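Gratell Shelf System – Front Rail and Deck for Shoe Care Displays

Item no. 2733
Manufacturer: Drulia
Sold by: Billico Store Fittings

The Gratell deck is a flat white shelf with a colored front rail, intended for shoe departments and repair counters. It carries care products at the same level as footwear, so that sprays, polish and brushes can be shown next to the shoes they are sold with. The deck mounts on standard Gratell uprights and can be used as an upper or a lower tier.

Specifications
Deck length: 1000 mm
Maximum load, evenly distributed: 60 kg
Height adjustment: in steps of 100 mm
Deck finish: white, matt
Rail color: red (stock), white or gray (to order)
Supplied with: deck, rail, two brackets, fixing screws
Not supplied: uprights, back panels, price label holders

The rail clips to the front of the deck without tools. It stands slightly proud of the surface and stops round tins from rolling forward. To remove it for cleaning, press upward at either end and pull toward you. Do not pry from the center – the clips there are shallow and may split. 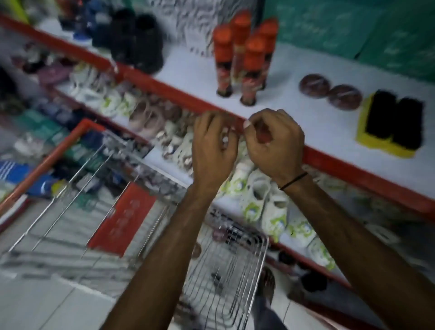 Deck with red rail, stocked with spray cans, flat tins and a yellow and black shoe brush.

Loading
Aerosol cans are best kept in short rows with a finger's width between them. Customers pick up from the front, and cans packed tightly tend to be knocked over when one is lifted. Flat tins may be laid singly or stacked two high. Brushes should be placed bristles up or on their side; bristles left in contact with the deck will deform over time.

Boots and other heavy footwear should stand over a bracket. If the full length is used for boots, fit the center support (ordered separately).

Cleaning
Wipe with a damp cloth and mild detergent. Wax polish can be removed from the deck with white spirit, but keep solvent off the rail, where it dulls the color. Dye stains should be treated the same day.

Compatibility
Fits all Gratell uprights. Fits Orozco uprights with the adapter bracket, which lowers the maximum load; see the adapter sheet before ordering. Rails from the earlier Gratell series do not fit this deck.

Delivery
Stock color ships every Thursday. Decks are packed flat in pairs, rails in a separate carton. Check both cartons before signing.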